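Print this page | E-mail this page

Last updated: 9/26/24

The Box by the Sofa: Where Small Things Go in a Shared Living Room

Student project report, Home and Daily Life course, Hallport
Kaisu Hämäläinen

Where the idea came from

When we were asked to pick one corner of home life and spend a term with it, most of my classmates chose kitchens, and I can see why, kitchens are full of things to write down. I wanted the living room. I grew up in Eskola in a house where the living room was mostly for guests, and we children were sent out of it with our pencils and socks and half-built things. Then I spent a winter with a family in Sunano, where the living room is the place for eating fruit, mending, watching television, napping and opening parcels, often all in the same afternoon, and I noticed that my hosts owned almost no furniture meant for small things. They had cardboard boxes instead!

My question was a plain one. When a room is used by everybody all day long, how do the little loose items (cloths, wrapping, cords, scraps of fabric, bags of this and that) find a place to be? And who decides? I had a second question about whether a bought storage unit would be any better, and I will come to that, though I warn you that I did not get as far with it as I had hoped.

How I went about it

The work was done in January, during the weeks before the New Year holiday, when the family was sorting and packing anyway. I had been a little worried that I would be in the way. In the end I was handed a cloth within the first few minutes and told to make myself useful, and I think that did more for the project than any of the forms I had prepared.

I used three kinds of material. The first was a set of sitting-in sessions of 60 minutes each, always in the living room, in which I helped a bit and wrote a bit. The second was a tidying diary. I asked the grandmother of the house to keep it, and she passed it on to her granddaughter, who wrote 800 words over the whole month, nearly half of them about the cat next door. (They were very good words and I have kept them all.) The third was talk, mostly over tea, mostly with the grandfather, who likes to sort things slowly and has opinions about every one of them.

I did not draw a floor plan. My supervisor suggested it and I did try, but the furniture shifted a little between one session and the next and I ended up with several plans that disagreed with each other. I left them in the folder in case anyone wants to see them.

The room itself

I would like to say something about how the room feels, since the storage part makes no sense without it. It is a soft room. There is a printed cover over the sofa, cream with cartoon characters on it, and cushions leaning all along the back. Several of the cushions have big flowers on them and one is pale blue with a lace trim. Beside the sofa is the table, and the table wears a white cloth with pink teddy bears and little stars, and the words LITTLE DOG, which puzzled me for weeks given the bears. The granddaughter chose it. Her grandmother says a cheerful tablecloth makes people wipe up after themselves, and I have taken this home to my own flat, where it half works.

Everything that can be covered is covered, and the covers come off and go in the wash. This matters for tidying more than I expected. With covers on, you can put nearly anything down nearly anywhere for a moment, and so people do. A paper cup goes on the table, a packet of something goes beside it, a cable lands at the end of the sofa together with whatever it belongs to, and folded cloth gets stacked wherever there is a bit of flat space left. The room fills up over the day like a pocket. By evening somebody empties it.

The box

The emptying goes by way of the box. I say "the box" because that was how the family said it, although it was a different one from week to week. A parcel comes, the parcel is opened, and if the carton is a good size and has its flaps, it takes over from the one before. The old one is flattened and goes out. My hosts thought it very funny that I asked what the rules were for choosing one, but with some patience I got a few out of them:

- The flaps stay on. A box without flaps "looks like rubbish," the grandmother told me, and then people treat it like rubbish and put peel in it.

- It should be low enough to see into from the sofa without getting up.

- Soft things go in first and may be squashed. Anything hard or sharp stays out of it altogether.

- No food, ever, not even sealed.

- Cleaning cloths stand at the side, where you can grab one in a hurry.

I was fond of that last rule. In one session the box held a lime-green cloth with a white border standing upright, a grey fuzzy ball next to it, and some pink fabric bunched at the bottom, and I remember thinking that if you had shown me only those things I would have called them clutter. Sitting there with the family I could tell that each had been put in by somebody who meant to come back for it. The grandfather was at the end of the sofa in his padded jacket and had his head bent over a small clear plastic bag, and he was in no hurry at all. I have come to believe that this looking-over stage is the real heart of the business. Things are held for a while first, and thought about.

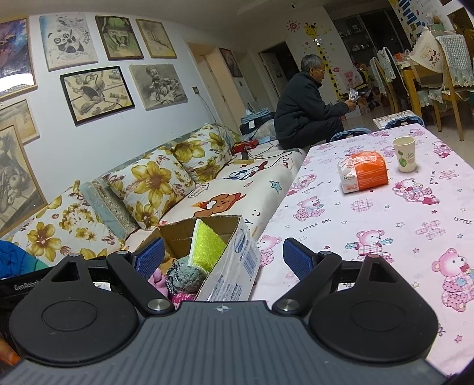 What the family said about sorting

I had expected to hear a lot about tidiness, and what I heard about was mostly people. The grandmother sorts by person. She picks up a thing, says a name, and puts it near where that person sits. The grandfather sorts by whether a thing can be used again, and he is generous about it, so that small bags, ribbon, good paper and cartons all count as useful until proven otherwise. The parents, who work in Nemano and are home only in the evening, sort by whether a thing is theirs, and if it isn't they leave it where it is (their daughter's diary is quite severe about this).

These three ways of sorting go on side by side in one room, and I asked whether they caused quarrels. A few, I was told. There was a long story about a pair of gloves that I have promised to leave out. But the box seems to take some of the heat away. When two people disagree about where something ought to go, it goes in the box, and the matter is settled later by whoever needs it, or by nobody, and then it moves on to the next carton with everything else.

I asked the grandfather what happens to the things that travel from box to box and are never taken out. He said that those are the ones he looks at longest. He did not say more and I poured the tea.

Trying a bought organizer

For part 2 of the project I had planned to bring in a fabric drawer unit and leave it in the living room for a fortnight, to see whether the family would take to it. My classmates in room 415 helped me put it together on a practice afternoon, and I carried it out to Sunano on the bus, which I do not recommend.

It was received with great kindness. It was given the best spot, near the table, and admired, and I was asked what it had cost and I told them, and there was a silence. After that it was used for the things that nobody wanted to look at. Spare cords went in, and a manual, and a tin. The soft everyday items kept on going to the cardboard box exactly as before. When I asked the granddaughter why, she wrote me a paragraph in the diary, which I give here in my own translation: "The drawers are nice but you have to open them. Then you have to remember which one. Grandpa says if he can't see it he doesn't have it."

I think she put it better than my whole background chapter did. An open box shows what is inside to anyone sitting down, and on a sofa where several people of very different ages sit down all day long, that is worth a good deal. The drawers hid things, and hidden things had to be asked about.

I should be fair to the drawer unit. Two weeks is short, it was a holiday season with a great many parcels coming in, and a family that did not already have a habit might well have formed one around the drawers. It is also true that it was an ugly brown and looked sad beside the bears.

What I would do differently

I would start earlier in the winter, so as to see the room in an ordinary week before the holiday sorting begins. I would ask each person in the house to keep a page of the diary, even a short one, because I know a great deal now about what the granddaughter thinks and rather little about her father. And I would write down the sizes of the cartons. It never crossed my mind to measure one until I was back in Hallport and my supervisor asked me how big a good box is, and I stood there holding my hands apart in the air.

I would also like to visit a few homes in Nemano, where the flats are smaller and, going by what the parents told me about their colleagues, the parcels are just as many. I wonder if the box moves under the table there, or out to the hallway, and whether people still put their cloths at the side.

Thank you

My warmest thanks go to the family in Sunano for the tea, the fruit, the patience and the spare slippers, and to my supervisor for reading the floor plans. The drawer unit stayed with my hosts. In her last letter the grandmother wrote that it has been moved to the bedroom and is doing well there, full of winter socks.

Related projects
- Shoes at the Door: A Hallway Study from Eskola
- Who Waters the Plants? Shared Chores in a Nemano Apartment Block
- One Shelf, Three Roommates
- Mending Night: Notes on a Sewing Circle in Hallport

Print this page | E-mail this page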